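Gripper stops halfway and won't let go – how to clear it and stop it coming back

Last updated 2025-05-05

Applies to the Movico wrist unit with the padded fingers. If you've got the older Roda fingers the steps are the same but the screws are on the other side.

What you'll see: arm closes on something thin, fault 134 comes up, fingers stay put. Open command does nothing. We had this on and off since February and blamed the cable. Wasn't the cable.

First, make it safe. Hit the stop. Wait for the light on the base to go out. Do NOT pull the item out with the motor still live – it can finish the close when the fault clears and your fingers are in there. Ask me how I know.

Then:

Hold the wrist with one hand so it doesnt drop.
Turn the release screw 2 full turns, anticlockwise. No more or you lose the spring.
Ease the fingers apart by hand. Slide the item out sideways, not down.
Screw back in, power up, run the homing routine.

Homing fails? Power off again and check the pads. A pad that has crept over the tip will catch on the other finger.

Now the real cause, for us anyway. Thin soft stuff. Paper, cloth, anything that folds. It bunches up at the finger, the thickness changes mid grip, and the controller thinks it's hit something solid. Keeps pushing, trips. 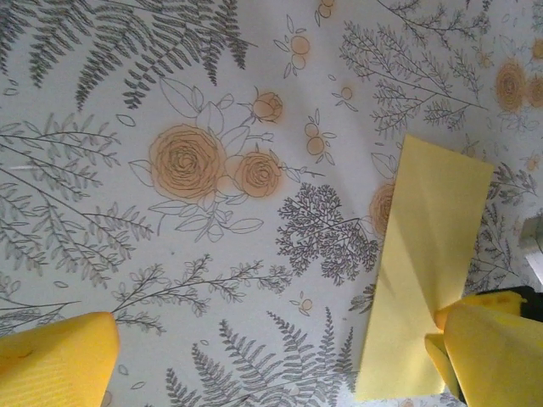

So drop the force limit. Factory setting is 2992, far too high for anything floppy. Go to Settings, Grip, Limit and put in 400. Save, then restart, becuase it shows the new number straight away but doesn't use it till the restart. Lost an afternoon to that.

Also slow the last bit of the close. There's a slider. Halfway is fine.

Test on scrap paper first. Pick up, hold, let go, repeat up to 20 times with your hand near the stop. Any fault at all, go back to the pads.

Still tripping after that – could be the Georgiev board, they had a bad connector. Reseat it with the power off. Replacement pads are on the Claltance parts page, under wrist, not under gripper.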